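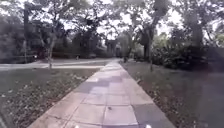 Khurram Janjua wrote in to ask whether the Valloro kit needs a recorded map before it will hold a path, or whether the camera alone is enough. He had fitted the kit to a Hutby base, skipped the mapping pages, and found that it drove well on straight sections and stopped at every junction.

The camera alone is enough to stay on a path. It isn't enough to choose between two. At a T-junction the kit sees pavement ahead and pavement to the side, and with no route loaded it stops and waits for a command. The stop is the default, and we recommend leaving it on. The steps below cover the part Khurram skipped, from a mounted kit to a route it can repeat.

# Teaching a park route with the Valloro path kit

Updated 1/11/26. Applies to the September firmware and later.

## What you need

- A Hutby base with the Valloro kit mounted and powered
- The handheld controller, paired
- A laptop with Sorkberg Route Desk installed
- A route you are allowed to drive on, walked on foot beforehand

Camera mounting and cabling are covered in the install sheet. If the horizon line in the Route Desk preview is tilted, go back to that sheet first. No setting on this page will correct a crooked mount.

## 1. Walk the route and list the surfaces

Walk from start to finish and write down each change of surface, each junction, and each drop or step within a base width of the path. Enter them in Route Desk under **Site notes**. The notes don't affect driving, but the review screen prints them beside the recorded track, and they save time when a segment is rejected.

Fallen leaves are worth a note if they reach onto the path. Leaves on the grass can be ignored.

## 2. Record the teaching pass

1. Place the base on the path, centered, facing the direction of travel.
2. In Route Desk, choose **New route** and give it a name. Our test route is saved as `olivares_park`.
3. Press **Record** on the controller and wait for the steady tone.
4. Drive at walking pace. Keep to the line you want repeated, including the side of the path.
5. At each junction, stop completely, press **Mark**, then take the branch you want.
6. At the end, stop and hold **Record** until the tone ends.

Record 3 passes. The kit compares them and throws out any section where they disagree by more than the allowed width. One pass will load and run, but the confidence column in the review screen stays blank and you have nothing to judge it by.

Our Olivares route took 27 minutes per pass, junction stops included.

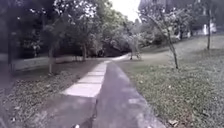

Surface classes decide what the kit counts as drivable, and the factory profile has only one of them switched on. It treats the surface under the base at the start of the recording as the path and everything else as edge. On a route with one kind of pavement this works. Where pale concrete slabs run alongside dark asphalt and then end, as they do here in the foreground, the factory profile follows the slabs and reports a blocked path when it loses them. Add the second surface by hand. The narrow crack or seam in the asphalt can also be picked up as an edge, so set the seam filter while you are on the same screen.

## 3. Set the surface classes

Open **Route > Surfaces** and load a still from each side of the change. Paint a short stroke on each surface you want driven, then a stroke on the grass. The kit needs at least 2 strokes per class. Strokes across a shadow are fine and probably help.

The exported profile should look like this:

```
route: olivares_park
surfaces:
 - name: concrete
 drive: yes
 - name: asphalt
 drive: yes
 - name: grass
 drive: no
seam_filter: on
junction_default: stop
```

If you edit the file directly, keep the indentation. Route Desk reads a badly indented file without complaint and falls back to the factory profile. Check the profile name in the status bar after every load.

## 4. Check the junction marks

Open the review screen and step through the marks. Each should sit before the junction, with both branches in view in the preview. A mark placed too late shows only the branch you took, and on replay the kit may not recognize the place until it is already past it. Drag late marks back along the track. Marks can't be dragged forward past a recorded stop.

Nélida Aravena prefers to place a mark on both sides of a wide junction. It does no harm, though the replay is slower.
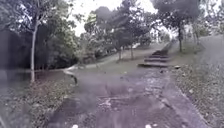 **Sorkberg Field Integration Team / Valloro kit guides**

## 5. Add keep-out lines and wet-surface settings

Steps are the case to get right. A flight going up, seen from the bottom, is gray concrete joined to a gray concrete path, and the surface classifier will often score the lowest tread as drivable. Draw a keep-out line across the foot of the steps in the track view. Draw it wider than the steps at both ends so the base can't be steered around it by a bad edge.

Do the same at the top of any flight the route passes. The kit has no downward sensor.

Standing water changes the picture in a different way. Puddles reflect the sky and come out brighter than the pavement around them, and the kit may split one path into several patches. Two settings help:

- **Glare merge** joins bright patches that are surrounded by a drivable class. Turn it on for any route used in the rain.
- **Wet speed** limits travel when the merge is active. We leave it at the lowest value.

Glare merge doesn't measure depth. If a low spot on your route floods, add a keep-out line there and reroute, or don't run.

## 6. Replay under supervision

Carry the controller and walk behind the base with a thumb on **Hold**. Run the whole route three times before changing any setting. A fault that shows up on one run and not the others is usually light. A fault that repeats in the same place is usually a mark or a surface class.

| Symptom | Check |
|---|---|
| Stops at a junction with a route loaded | Mark missing or too late |
| Stops where the pavement changes | Second surface class not saved |
| Drifts toward a crack | Seam filter off |
| Weaves around puddles | Glare merge off |
| Ignores all of the above settings | Factory profile loaded |

## Limits of the kit

Valloro is sold as a path follower for paved routes, and that is a fair description. It doesn't handle gravel, and it can't be taught an unpaved shortcut even if you paint the grass as drivable; the edge tracker has nothing to hold. Haze or smearing over one side of the view costs range on that side. Clean the lens window before suspecting the software.

Teaching a route with one surface change takes about half a day for someone new to Route Desk, most of it spent in steps 3 and 4. Routes can be copied between bases only if the camera height matches.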